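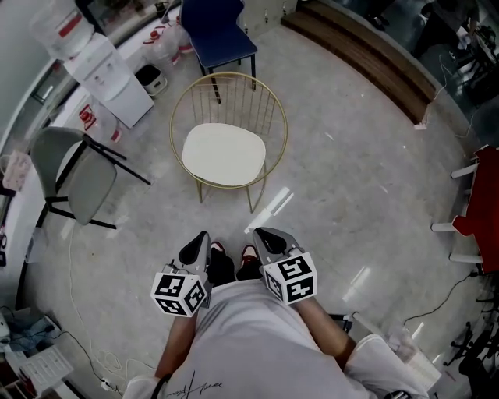 Why does a stone floor go dull in the doorway first?

Grit. People carry it in on their shoes, it gets ground underfoot for the first couple of strides, and by the time they've reached the middle of the room most of it has dropped off or been trodden into a mat. The doorway takes the worst of it and loses its shine years before the corners do.

Session 2: Looking after hard floors

Last time we did timber and cork, and I know some of you were itching to get on to stone (several hands went up before I'd even got my coat off). So this handout goes with the stone and tile session. I've typed it up from my own notes, with the bits I forgot to say on the night put back in where they belong.

Know what you've got

Before you buy a single bottle of anything, find out what the floor is made of. Marble, limestone and travertine are all calcium-based, and acid eats them. Granite and slate mostly shrug it off. Porcelain tile can be printed to look like any of them, and some of the newer ones are so good that I've been caught out myself, on my hands and knees in a hotel lobby with a torch, looking for the same vein twice. That's still the best trick I know, by the way. Printed tiles repeat. Find a distinctive squiggle and go hunting for its twin.

The other test is a drop of lemon juice somewhere nobody looks, under the fridge or at the back of a cupboard. Leave it a couple of minutes, wipe, dry, and look at it sideways against the light. A dull spot means calcium. Please do ask before you do this in a rented flat!

Etching and staining

These get muddled all the time, and the cures are completely different. A stain is something that has soaked in: oil, tea, rust from a plant stand. It makes the stone darker or changes its colour. An etch is damage to the surface itself, so you see a pale, matt mark, often ring-shaped, where a glass of juice or wine stood. You can scrub an etch until your arms drop off and it won't shift, there being nothing there to clean away. It needs re-polishing.

For oil stains I use a poultice, and the recipe is dull but it works: bicarbonate of soda and water, mixed to the thickness of peanut butter, spread over the mark, covered with cling film with a few holes poked in it, and left for a day or so. Scrape it off with something plastic. You may have to do it more than once. My kitchen took 7 goes, but that was a whole bottle of olive oil and I'd left it overnight.

Everyday cleaning

Dry first, always. A soft broom or a microfibre pad, and go over it more often than you think you need to. Then a damp mop with a pH-neutral cleaner, well wrung out, and change the water when it goes grey. I use the Floltex concentrate at home and the Ruvon one at work, and I couldn't tell you which is better. Both are neutral and both smell faintly of swimming pool.

Things to keep well away from marble: vinegar, limescale remover, most bathroom sprays, and anything that says "cuts through" on the label. Steam mops I'm wary of too, especially on older floors where the grout has seen better days.

Sealing

A sealer soaks in and slows stains down. It does nothing at all about etching, whatever the man in the showroom says. To see if a floor needs it, put a few drops of water down and wait about ten minutes. If the stone underneath has darkened, it's thirsty. Polished marble is fairly tight and may hardly take any, so wipe off whatever hasn't gone in or you'll get a smeary film that's a pain to remove (ask me how I know).

The worked sum from the board

A few of you didn't get this down. The hall at Farance House is 265 square metres, and the Lindgren sealer we used covers 73 square metres per tin, one coat. Divide one by the other and you get 3.63, so four tins. Two coats doubles it to 7.26, which means eight tins, and you'll have a fair bit left over for touching up the doorway.

For next time

Bring a tile or an offcut if you've got one, any sort, chipped is fine. We'll be doing grout, so old clothes please, and have a go at the water drop test on a floor at home beforehand. Write down what you see and where in the room you tried it.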